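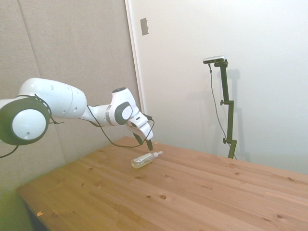 How often does a small robot arm cell need to be looked after?
A short check at the start of each day covers most of it, with a longer session every couple of weeks for the cables, the gripper fingers and the camera calibration. At least, that was the answer we were given at Zostness, and after spending a whole afternoon there I have come to believe it.

I had been meaning to visit the Zostness open day for years, and something always got in the way (a wedding one year, a flat tire the next). This time I made it, driving up through Brurkthorpe with the windows down and arriving a good half hour before the doors opened, which gave me time for a very decent cinnamon roll from the cart in the parking lot. If you go, get the roll.

The building is bigger than it looks from the road. They split us into groups at the front desk and handed out stickers, and my group got the robot room first, which suited me fine as it was the reason I had come. I look after two older machines at work, both of them bolted down behind fencing and both of them loud, so I was curious how people live with a little white arm at a table.

The cell we spent the most time with is called Wolmont, after the street the first one was built on. Its job is picking up small bottles and standing them upright, over and over, so that the people there can find out which shapes and caps give the gripper trouble. Pump tops are the worst, we were told. A hand that closes too high catches the pump and the whole bottle rolls, and clear plastic is hard on the depth camera, so they have two problems in one bottle. I asked if they had thought of putting tape on the clear ones and got a big laugh, because that had been the first thing they tried. It does help, but then you have taught yourself how to pick up tape!

What I enjoyed most was hearing about the daily routine, and I filled four pages of my notebook with it. Before anything moves, whoever is on shift runs a hand over the stand that holds the camera and checks that both knobs are snug. Apparently one of them worked itself loose back in April, the bracket sagged by a hair, and they lost most of a week blaming the software. The gripper kept coming down slightly behind every bottle and everybody had a theory. Now there's a pencil mark on the pole, and the mark gets looked at before the coffee gets poured.

After that comes the cable. The thin one that runs to the gripper has to have enough slack for the wrist to turn all the way around, and yet it can't hang so low that it brushes what's on the table. They set it by driving the arm slowly to its 26 stored positions and watching the loop at each one. I had expected some clever bracket or a cable chain, and they did have one for a while, but it stiffened up and pulled on the connector. A loose loop and a strap farther back on the arm have served them better. I went home and looked at our own machines with new eyes, I can tell you.

The fingers come off for cleaning every 3,000 picks. Two screws each, a wipe with a damp cloth, and then they're closed on a feeler gauge to see that they still meet evenly. Worn pads go in a coffee can, and I was allowed to take one home. The last step is the calibration, where the arm touches a printed board at 38 points and the computer works out where the camera thinks each one is. It's slow to watch and I loved every minute of it, though I noticed a couple of the younger visitors drifting off toward the snack table.

There was a question from the back about the tabletop, and whether knotty pine wasn't a strange thing to work on. The answer was that a busy surface is harder for the camera than a plain one, and kitchens and workshops are full of busy surfaces, so they would sooner find out now.

The rest of the tour took in the machine shop and a Polishchuk lathe that must be older than I am, running beautifully and clearly somebody's pride and joy. I'd have liked longer there. We also got a quick look at the stockroom, where the spare joints for the arms sit boxed on a shelf with their hours written on the ends in marker. They swap a joint at the first odd noise and open it up later at the bench, which keeps the table busy in the meantime.

A few practical notes for anyone thinking of going. Parking is free but the lot slopes, so wear sensible shoes. The robot room is kept cool and I was glad of my sweater. You can take notes anywhere, and the staff will wait while you write, which I appreciated more than I can say. The afternoon groups are smaller than the morning ones.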